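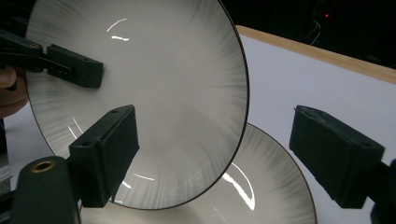 # Indineck 食器ハンドリング実演データ

このたびは Indineck を開いてくださって、ありがとうございます。手持ちグリッパで人が実際に食器を扱い、その動きをロボットに教えるための実演データを集めたものです。もともとは Bretell の作業室で、自分たちの学習実験に使うつもりで細々と録りはじめたのですが、気がつけばずいぶんな量になっていましたので、思いきって整理して公開することにしました。少々長い README になりますが、お茶でも飲みながらお付き合いいただければうれしいです。

## 中身について

- エピソード数: 4,000
- 総収録時間: およそ 310 時間(つかみ直しや待ち時間も含みます)
- 作業の種類: 17
- グリッパの台数: 2(左右の手で1台ずつ)
- 言語指示: 日本語と英語

作業の多くは皿にまつわるものです。重なった皿から1枚だけ取る、皿を立てて水切りに差す、片手からもう片方の手へ受け渡す、といった、台所では何も考えずにやっているような動作ばかりです。ところがロボットに教えようとすると、これがなかなか奥深いのです。縁のどこを挟むか、どのくらい傾けてから持ち上げるか、人によって本当に癖が違っていて、見比べているだけでつい時間が過ぎてしまいます(整理作業が遅れた原因の半分はこれです)。

## 録り方

操作者はグリッパの持ち手を握り、自分の手の延長のつもりで作業します。手元のカメラ映像、指の開き幅、グリッパの位置と姿勢を同時に記録しています。「ロボットらしく」動く必要はありません、とお願いしてあります。普段より少しゆっくり、でも迷ったら迷ったまま続けてください、というのが Marcela Urban さんの考えた説明で、結局これがいちばん伝わりました。

つかみ損ねた回も消さずに残してあります。`success` が `false` になっているのがそれです。やり直しの動きが学習に効くことがあるので、できれば一度は混ぜて試してみてください。成功した回だけを使いたい方は、読み込みのときに次のように絞れます。

```python
from indineck import load

ds = load("plates", split="train")
ds = ds.filter(lambda ep: ep["success"])
```

## フォルダ構成

```
indineck/
 episodes/ 映像と軌跡
 calib/ カメラとグリッパの校正値
 labels/ 作業名、言語指示、成否
 tools/ 再生と変換のスクリプト
```

軌跡は各エピソードの最初の姿勢を原点にしています。左右の相対位置が必要な作業では、`calib/pair.json` を先に読み込んでください。これを忘れると両手が交差したような軌跡になって、たいへん驚きます。私も二度やりました。

## 気をつけていただきたいこと

釉薬のかかった皿は照明をよく反射します。反射の筋を皿の縁と取り違えるモデルがあり、Holub 版の学習コードでも最初はだいぶ悩まされました。明るさの変換を強めにかけると落ち着くようです。

それから、同じ柄の皿が重なっている場面では、手前と奥の境目がかなり見分けにくくなります。自動で付けた領域ラベルには間違いが残っていますので、評価に使うときは `labels/checked.csv` に載っている分だけにしておくのが安心です。

操作者の手が映ることがあります。収録に参加してくださった皆さんには公開の同意をいただいていますが、映像から個人を特定しようとする使い方はご遠慮ください。

## これからの予定

椀と、ふた付きの鍋を足したいと思っています。11月には Curkbridge の部屋でも録りはじめる予定で、流しの高さが違う環境がようやく入ります。深い器は指の当て方がまるで別物なので、作業名の付け方から相談しているところです。

## 連絡先とお礼

校正まわりは Bülent Sarıgül さん、ラベルと言語指示は Marcela Urban さんが見ています。おかしなところを見つけたら、エピソード番号を添えて Issue に書いていただけると助かります。土曜日にまとめて目を通していますので、お返事まで少しお待たせするかもしれません。

最後になりましたが、何度も何度も同じ皿を持ち上げてくださった皆さん、本当にありがとうございました!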